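From: Elin Prosser
To: Wesudlow Studio Potters list
Date: Saturday, November 5, 2022
Subject: Re: [wesudlow] Pinholes in the matte white, top shelf only

Lleucu Penry wrote:
> Third load in a row with pinholes in the matte white. It is only on
> the top shelf. Bottom and middle are clean. Same bucket of glaze,
> same clay, same person dipping. I have been running the Dinance
> schedule straight off the sheet, with the 15 minute hold at the end.
> Mali G. says to sieve the glaze again. I have sieved it twice. Is
> this a kiln problem or a glaze problem?
>
> Also, does anyone still have the cone log from before the elements
> were changed?

Lleucu,

Kiln, most likely. If the glaze were the cause you would expect to see it on every shelf. Before you change anything, put a witness cone pack on each shelf and fire one more load on the same schedule. The controller only tells you what the thermocouple reads, and on the Prothero the thermocouple sits low, a little above the middle shelf. The top of that kiln has never matched it.

When I last had cones in all three positions (before the new elements, so treat this as background), the top shelf was the cool one. The target cone was barely bending up there while the middle shelf was down properly. A stiff matte that is a little underfired will not heal over its bubbles. They break at the surface and stay open. On the middle shelf the same glaze has enough time and heat to close.

If your cones show the same thing, I would try this, in order:

1. Extend the hold from 15 minutes to 25. Leave the peak temperature alone. One change per load, please, or the log is useless.

2. If the top is still behind, add a drop and hold. Let the kiln fall 50 degrees C from peak at its natural rate, then hold for half an hour. This helped my satin glazes more than a longer hold at peak did. It costs less power too.

3. Move the top shelf down by 2 inches and leave the space above it empty. You lose tall ware on that level. Most of what goes up there is plates and bowls anyway.

4. Check the lid seal. On the old kiln at Tovasmont the brick had worn along the hinge side and the top ran cold for months before Mali Maddocks found it. She slid a strip of paper in at several points around the rim with the kiln cold and off, and it pulled out freely at the hinge.

For the log, write down the glaze thickness as well as the position. Scratch through the raw glaze with a pin on one piece per shelf. People dip plates longer than bowls without noticing, and a thick coat of that matte will pinhole in any part of the kiln.

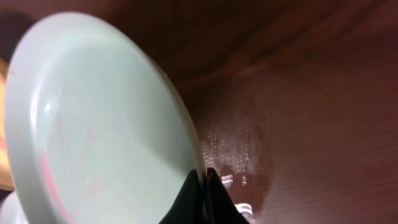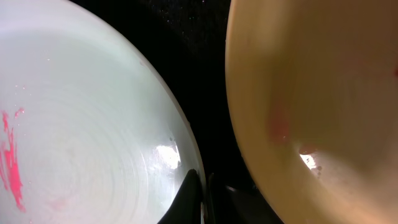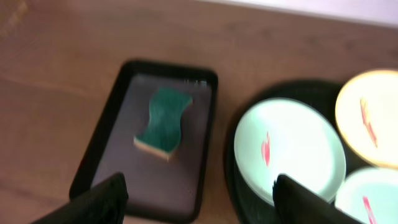
On the bisque side, the sheet says nothing about the rate between 700 and 900 degrees C, and that is where I would slow down if the hold does not fix it. Most of the carbon and sulfur should be gone by then, but a tightly packed bisque with the top peephole closed can trap enough to gas off later under the glaze. Leave the top plug out through that range and do not nest bowls. I take mine at 60 degrees an hour there. The controller's stock medium bisque goes a good deal faster.

I would not sieve again. Twice through is enough if the mesh was 80 or finer. Do check the specific gravity, which tends to creep up when the bucket sits with the lid off. If it has thickened, add water in small amounts and measure after each one. Do not guess from the way it runs off your hand.

Regarding refires: the pieces you have now can go back in, but brush a thin coat into the pinholes first and rub it down when dry. Dust mask on for that. Refire on the middle shelf. I get acceptable results on maybe half of them, less on rims.

The old cone log is in the binder with the element invoices. Dilwyn Lewis had it last, to copy the resistance readings. There are 200 entries or so in it and the handwriting changes partway through. The earlier pages are in Fahrenheit, with no note to say so.

If you can get the cone packs in before the December firings, send the results to the list and not just to me. Include the shelf heights.

Elin

--
To leave this list, send a blank message with "unsubscribe" in the subject line.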